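Tuesday, glue tests, second batch

Spread the Farina glue on the Gestby offcuts at 52 grams a strip and left them under the clamps overnight. Three strips held. The fourth slid sideways before it set – probably my clamp, the pad is worn on one side.

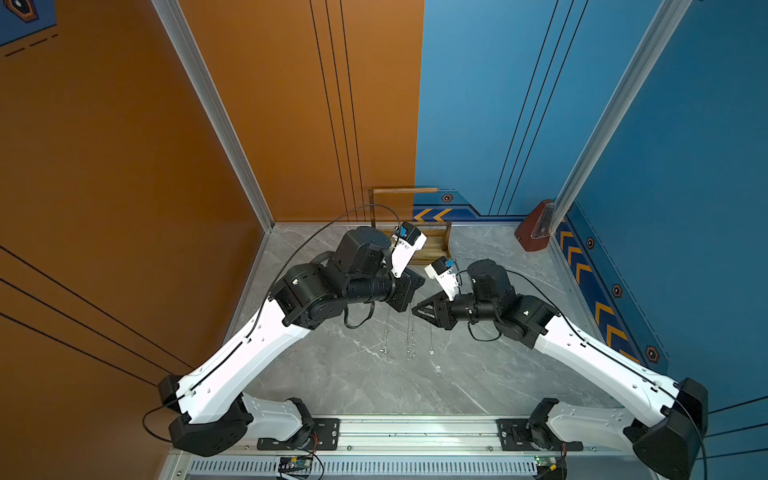

Reading time: 1 min

Broke the good strips on the press after lunch. Readings were 243, 384 and 700 newtons, too far apart to use. The 700 tore in the wood, the other two in the glue line. Sanded the next set with the same grit on both faces. Grono tub is nearly empty – order more before August.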